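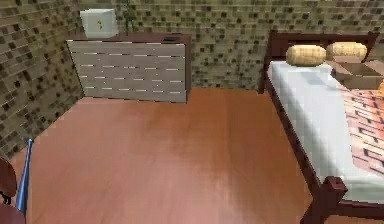 Where does the dehumidifier go in a small room?
On the floor, a hand's width off the wall, with the air outlet pointing at the open part of the room. Not in a corner if you can help it, and never blowing straight at a bed.

Section 4. Setting up the Iltetti room dehumidifier
Revised 9 Mar 2026, Birutė Butkienė. Replaces the stapled sheet from last June. Throw that one out, the drain part is wrong.

Before you start

Unit has to stand upright for two hours before first switch-on. Longer if it rode in the car on its side, overnight is best. Oil in the compressor needs to settle.

In the box: unit, tank (already in), drain hose, two filters, short card in four languages. The card says 10 minutes for set-up. Fine, but that doesn't include the standing time.

CAUTION: No extension cords. Straight into a wall outlet. A loose outlet gets warm and then you have a different problem.

4.1 First start

1. Peel off all blue tape. One strip is hidden under the tank, look for it.
2. Pull the tank straight out. Take out the foam block holding the float. Float should bob up and down freely.
3. Push the tank back until it clicks. No click, no start. The red light stays on.
4. Filter in, mesh side out. The one marked A goes first, B is the spare.
5. Plug in. Wait for one beep.
6. Press Power, then Mode until DRY shows. Set 50 percent to begin with.
7. Close windows and the door. Leave it alone untill the next day.

Note: fan runs right away, compressor comes in a few minutes after. Sounds like an old fridge. Normal.

Note: first day or two the tank fills fast, then it slows down a lot. Walls and clothes give their water up slowly. Don't set it lower to hurry things, 50 is plenty for a bedroom and most closets.

4.2 Furniture

Keep big pieces a few inches off an outside wall so air gets behind. Same for mattresses leaned up against things. If drawers smell musty, open them a crack for the first week, bottom ones more than top. Tip hazard with a tall dresser, so one or two drawers at a time, not all of them.

Wipe off any mildew first. The machine dries the room, it won't clean it.

4.3 Continuous drain

Only if you have a floor drain or a low sink. Otherwise skip to 4.4.

1. Switch off, unplug.
2. Tank out. Rubber plug at the back, lower left, pull it.
3. Push hose on to the second ridge. First ridge leaks.
4. Run the hose downhill the whole way. No loops, no going up over a sill.
5. Tank back in, even though it won't be used. The switch needs it.
6. Start, come back after an hour and feel along the hose for drips.

CAUTION: Never put the hose end under water in a bucket. It backs up and comes out the bottom.

Keep the rubber plug. Tape it inside the tank door. Replacements come from Ots, part 172, and they take forever.
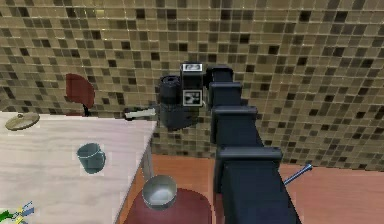 Povilas Toom wrote in after the last revision to say that step 4 above should be in bigger letters. He had laid his hose flat across the floor, not downhill, and the unit shut off every night with the tank light on. A book under the back of the hose run fixed it, he says, and could we also mention that a kinked hose does the same thing. Mentioned.

4.4 Emptying and cleaning

Tank light on means full. Unit stops by itself.

1. Switch off first.
2. Slide tank out with both hands, it slops.
3. Pour down the sink. Not for drinking, not for fish. Not for the iron either.
4. Rinse weekly, drop of dish soap, dry the float.

Filter: vacuum every two weeks, lukewarm water if it's greasy. Has to be fully dry before it goes back. Swap at 2,000 hours. To see the hours hold Mode and Timer together, number shows for a few seconds. The Girkholm unit read 3,758 on its first filter, and it was barely pulling any air.

4.5 If it does nothing

Red light: tank not seated, or float stuck.
Display on, no water: room too cold. Below 60 F it mostly defrosts itself.
Frost on the coil: switch off, let it melt, clean filter, try agian.
Trips the breaker: stop using it. Call Trarley, ask for Siiri Lapiņa, have the serial number ready (sticker behind the tank).

Storing it for winter is in section 5.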